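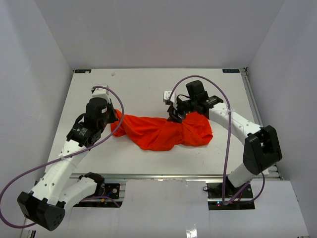

Chapter 3
Water Across Borders: Rivers, Treaties, and the Limits of Sovereignty

Learning objectives

After studying this chapter, students should be able to:
explain why shared rivers raise political questions that domestic rivers do not;
distinguish between upstream and downstream interests;
describe the main parts of a typical river treaty; and
assess the strengths and weaknesses of a joint river commission.

Key terms: basin, riparian state, prior notification, equitable use, joint commission, minimum flow

3.1 Introduction

A river does not change its course to suit a border. It may rise in the mountains of one country, supply the farms of a second, and reach the sea through the ports of a third. Each government along the way holds legal authority over its own territory, yet the water that crosses that territory has already been used by someone else and will be used again. The study of international rivers therefore begins with a simple problem: how can states that are equal in law manage a resource that reaches them in unequal ways?

Chapter 2 examined disputes over fixed boundaries on land. In those cases, a line could be drawn, and each side could be expected to remain behind it. Shared water is harder to divide. The amount available changes with the season and the weather, and a decision made in one capital may be felt months later in another. A dam that is filled over a single winter can reduce the supply to fields hundreds of miles away.

3.2 The Vusta Basin

This chapter uses the Vusta basin as its main case. The river is shared by two states, referred to here by the names of their capitals, Vuler and Stostau. Vuler lies upstream and controls the mountain valleys in which most of the water is collected. Stostau lies downstream and depends on the river for irrigation, city supply, and shipping.

For much of the period under review, the two governments had no formal agreement. Officials exchanged letters when floods were expected, and farmers on both banks followed local custom. This arrangement came under strain when Vuler announced plans for a reservoir with a dam wall 233 feet high. Stostau objected that it had received no notice. Vuler replied that the project stood entirely on its own soil and required no outside consent.

Both positions had support in earlier practice. Upstream states have often argued that control of territory includes control of the water within it. Downstream states have answered that long use creates a right to continued supply. Modern river law accepts neither claim in full. It asks each state to use the water fairly, to avoid serious harm to its neighbors, and to share information before major works begin.

3.3 From Dispute to Treaty

Talks between the two governments opened in May and continued for 24 months. The resulting treaty contains 40 articles. Students should pay particular attention to three of its provisions, which are discussed in detail later in the chapter.

The first sets a minimum flow at the border, measured at a station run by both states. The second requires prior notification of any new dam, canal, or pumping station. The third creates a joint commission with an equal number of members from each side. The commission may inspect works and publish its findings, but it cannot order either government to act.

The last point has drawn the most debate. Critics hold that a body without the power to enforce its decisions offers little protection in a dry year. Supporters respond that regular meetings and shared measurements have made sudden disputes less likely. The evidence is mixed, and Section 3.5 returns to it.

Questions to consider while reading

Should a state be required to pay for harm caused by a project that is lawful within its own borders?
How should a treaty deal with a drought that its authors did not foresee?
Who should speak for towns and farms along the river when national governments negotiate?

3.4 Upstream and Downstream Interests

The terms "upstream" and "downstream" describe location, but they also describe bargaining power. An upstream state can usually act first. A downstream state may have other advantages, including a larger economy, control of a seaport, or closer ties with outside lenders. The sections that follow consider how these advantages shaped the Vusta talks, beginning with the question of trade.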